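Kerimdale Well Log Transcriptions

Version 8/1/25

What this is

A set of typed copies of the handwritten operator logs kept at the Kerimdale water works. The originals are bound ledgers, one page per day, with entries for pump hours, chlorine readings, tank level, weather and whatever else the operator on duty thought worth writing down. We have transcribed 189 pages so far. The rest are scanned but not typed.

The main use we had in mind is local history, but the remarks column has also been useful to people looking at dry spells and at how small towns ran their water supply.

Files

pages.csv has one row per ledger page.
entries.csv has one row per timed entry, linked to pages.csv by page_id.
remarks.txt holds the free text remarks, in page order.
names.csv lists operator initials and, where known, full names.

All files are UTF-8 with comma separators. Empty cells mean the ledger was blank at that spot. A cell with a single question mark means something was written but we could not read it.

Columns in entries.csv

page_id: matches pages.csv
time_written: time as it appears in the ledger, not corrected
well: Allis or Barreto
pump_hours: decimal hours
tank_level: in feet
chlorine: parts per million, as written
initials: see names.csv

The Allis well was named for the farm it sits on. In early ledgers it is called "north well" or just "N." We changed these to Allis in the well column and left them alone in remarks.txt.

How the typing was done

Rosimeire Lacerda and Slamet Tuhumury each typed every page separately. Dewanti Subramaniam compared the two versions and went back to the scan wherever they differed. Most differences were over sevens and ones. Kamarul Pasaribu wrote the script that checks pump hours against the daily totals and flags rows that do not add up. Flagged rows were left as written, with a 1 in the check column.

Known problems

Pages 10 and 12 of the second ledger are stained and most of the chlorine readings are lost.

Daylight saving time was not handled the same way by all operators. Some changed the clock at the start of their shift, some the next morning. Do not rely on the hour around a clock change.

Tank level switches from feet and inches to decimal feet partway through the third ledger. We converted the older readings. The original form is kept in tank_level_raw.

Two operators used the same initials. In about 40 entries we could not tell which one was meant, and these are marked with an asterisk.

Reuse

Free to copy and adapt with credit to the Kerimdale Well Log project. Please keep the check column if you pass the files on. Corrections go to Aleksi Salminen, with the page_id and the line you think is wrong.

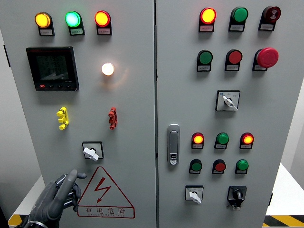 Scans of the ledgers are kept apart from this package on account of their size. Ask for them by ledger number. The fourth ledger is still being rebound and will be scanned after that.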